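Simulation-first procurement

Simulation-first procurement is a way of planning and budgeting for robotic equipment in which the buyer tries a machine in a computer-rendered workspace before committing money to hardware. It is used mostly by small laboratories, schools and service firms that can afford one robot and want to know which arm, gripper and camera positions to ask for in a quote. The practice is also called trial-before-tender.

Overview

A buyer begins with a model of the robot and a model of the room it will work in. The models can be plain. Early rooms often have little more than a floor, a wall and one textured surface, with the rest left unlit. The first item tested is usually the gripper, as it is the part most often ordered in the wrong size.

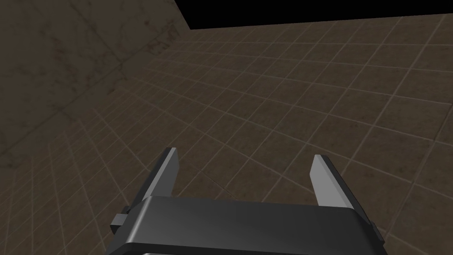

Simulated two-finger gripper, open, with a tiled surface beyond.

Opening width, finger length and the shape of the fingertips are compared against a list of the objects to be handled. The list is drawn up by the people who do the work now, and it is fixed before any supplier is contacted. At Plendmont, a planning office that has published its purchasing notes, the list ran to 20 objects and was later cut to 11.
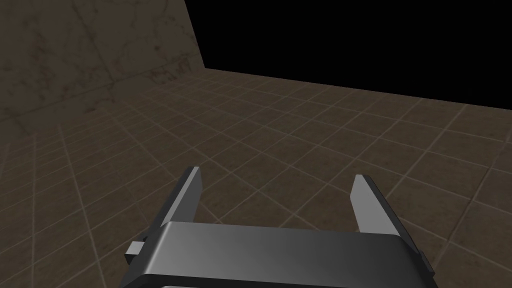

Mounting parts are priced at the same stage. Brackets, adapter plates and spare fingers are often left out of a first quote, and they can delay a project as long as a missing arm would. Plendmont's notes advise asking for them as separate lines - with a delivery time beside each one.

Room and reach planning

The second stage places the whole robot in a furnished room. Planners check whether an arm can be raised without meeting a wall or a cabinet, and whether the body leaves a person enough space to pass. Two-armed machines need more care here, as one arm may block a camera's view of the other.
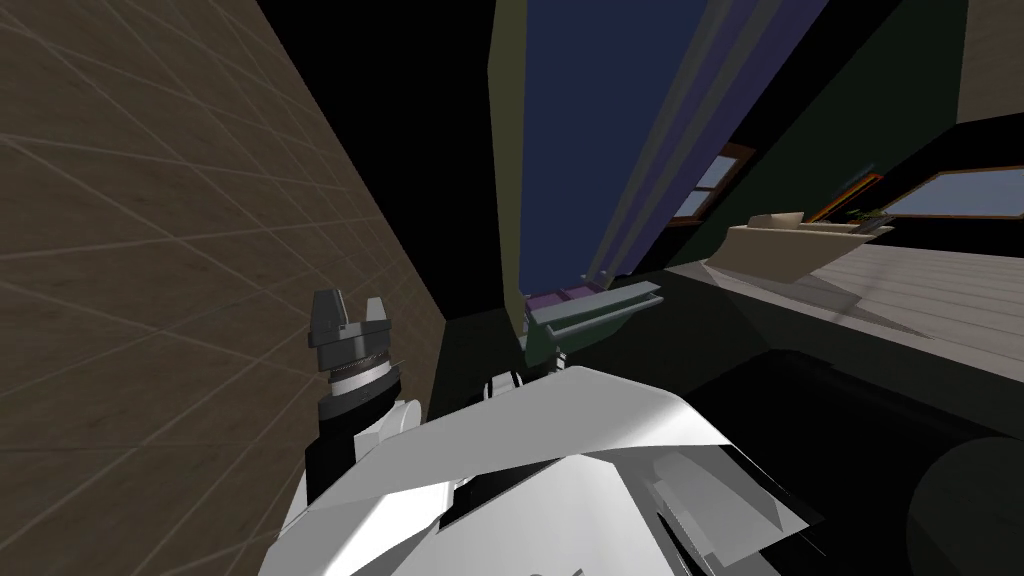
White robot with one gripper raised beside a tiled wall; sofa and windows in the background.

Results from this stage feed into the building budget. Moving a counter or widening a doorway is sometimes cheaper than buying a longer arm. The Mostier worksheet, a common template, keeps building costs and robot costs on one page for this purpose.

Costs

The main costs are staff time, computing and the making of room models. A trial program at Darnness logged 1,026 simulated runs in January, before its purchase order was written. Staff time was the largest item in its budget. Training and yearly service are normally entered as their own lines and are not covered by the simulation.

Criticism
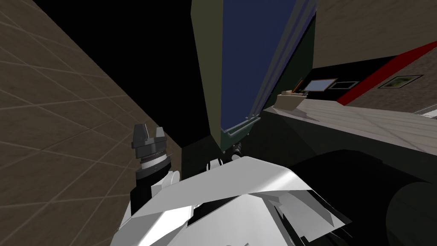

Kwaku Dogbe has argued that buyers trust the method too far. "You can run it 100 times and still not know what the service contract will cost you in the third year," he wrote in a reply to the Darnness report. He recommends holding back part of the budget until the machine has worked on site.

Priya Abernathy has defended the practice on narrower grounds, saying that it helps a buyer rule out unsuitable equipment early and was never meant to replace a site trial.

See also

Equipment leasing
Robot end effector
Total cost of ownership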